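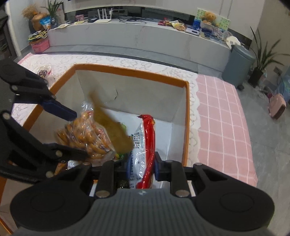 Snack packets and a large open box: two grippers reach in, and the rules on grip order apply from the first packet.

Grímur Bisgaard keeps a folder of house rules for gripper work, and he'll read it to anyone who stands still long enough. It began as one page at Clurkov, where he ran the handling bench. The version dated September 7, 2020 had grown to 81 rules, and I've come to think it is one of the most enjoyable documents in automation.

Take rule 4: one packet per hand, and let go of it before you reach for another. Simple stuff, but watch a crew work through a box of groceries and you see how much hangs on it. Crisp bags and biscuit sleeves crumple and slide under one another, and they catch the light in ways that confuse a camera. If two hands go for the same corner of a box, somebody has to give way. The folder says who (the hand nearer the rim, always).

Shafiq Karunaratne joined to tidy up the wording and ended up rewriting half of it. He has a gift for the short rule. "Grip the food, never the seal" replaced three paragraphs. "Slow at the rim" replaced a diagram. He wanted things a new starter could remember with both hands full, and he tested every line on new starters at Selurton before it went in.

What I love is how much of it is about homes. Early drafts assumed a bare bench and perfect lighting. Then the work moved into living rooms, with patterned tablecloths and shiny floors, and the rules had to follow. Leave the room as you found it. Don't clear the sideboard to make the job easier. A robot that has only met tidy rooms has met very few rooms!

There is some argument, of course. The Priken team thinks fingertip pads should be checked before every box; Bisgaard says every tenth is plenty. They settled it with a trial of 1,495 picks, of which 261 were thrown out for breaking one rule or another, and then disagreed about what the result meant. The pad rule now has a footnote longer than itself.

Rule 52 is my favourite. If a packet tears, stop, note it, and carry on with the next one. No hiding it, no starting again. Karunaratne fought hard for that, on the grounds that a record with the mistakes taken out teaches a machine very little about packets.

The next edition is being edited now, and rule 19, on bags with gathered tops, is still open for comments.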